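Nebel über Flundach

Ihr Lieben, ich bin wieder da, mit müden Beinen und einem Rucksack voller feuchter Socken! Im Juli wollte ich ja endlich den alten Höhenweg von Sestau nach Flundach gehen, den ich seit Jahren vor mir herschiebe (mal war es das Knie, mal das Wetter, mal schlicht die Bequemlichkeit). Um 7 Uhr bin ich los, mit zwei Käsebroten und viel zu viel Tee.

Der Anstieg zieht sich, das muss ich schon sagen. 600 Höhenmeter klingen auf dem Papier gemütlich, aber hinter Feltitz wird der Weg steinig, und ich habe an jeder Bank eine kleine Pause eingelegt. Es standen zum Glück viele Bänke da. Unterwegs roch es herrlich nach Harz und nassem Farn, und irgendwo bimmelten Kühe, die ich den ganzen Vormittag nicht zu Gesicht bekam.

Oben am Sattel war dann alles grau, und ich saß eine gute Stunde auf meiner Jacke und hoffte auf ein bisschen Aussicht.
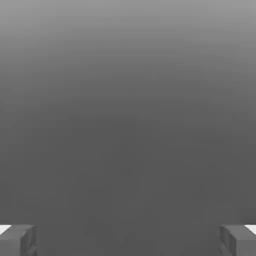 Der Abstieg nach Flundach ging dafür wunderbar leicht, fast die ganze Zeit auf weichem Waldboden. Im Gasthof gab es Suppe und ein Stück Zwetschgenkuchen, und den Bus um 16 Uhr habe ich gerade noch erwischt. Im Herbst gehe ich den Weg noch einmal, dann aber andersherum.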